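5/24/26 – folding line, Bredden contract, handover notes

Back on garments. Climell want the folding cell at Skikby live by end of summer so all of us off the sorting tables and onto collecting. Target 600 folds for the first set. Shorts and trousers first, towels later.

Changes since April:
– no more piece rate. Paid by the session now, same whether the fold is good or not
– bad folds get kept, tagged, not deleted. Took me a week to stop binning them
– slower hands. My normal fold is far too quick for the jaws, have to think about every pinch
– sessions capped at 50 min after the wrist complaints. Marlina wants it shorter, Kamarul says see how May goes

Shorts are the awkward ones. Thin waistband, pads slip if you grab by the label, better to take the belt loop side. Start flat, legs out, nothing underneath.

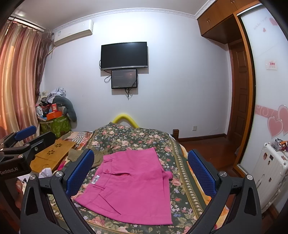
Wahyudi reckons we are teaching the thing to take the folding tables off Skikby, and he'd like to know where the people on them go. Fair question. Told him what I was told, which is that the Skikby folders move to checking and mending, no one let go, and it's meant to be in writing. Have not seen the writing. Oi-ling to ask Bredden again.

Anisa less worried, says her shoulders were finished after years on the tables and she'd take mending tomorrow. Both can be right I suppose.

Other thing, training. Checking needs screen work and half the shift has never done it. Two mornings promised. Not enough imo.

Pile order matters more than I thougt. Finished pieces side by side or only just overlapping, otherwise the next pick takes two at once. Khaki and pink from the last lot, folded, overlap is about the limit I'd allow: 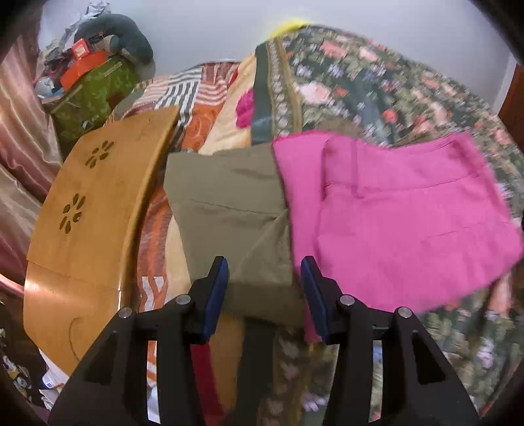

To do
– Kamarul: session cap, get a yes or no
– Oi-ling: the letter re Skikby jobs
– me: re-tag batch 2522, I put slips down as good folds
– spare pads from Hou, order befor we run out
– ask Marlina about wrist supports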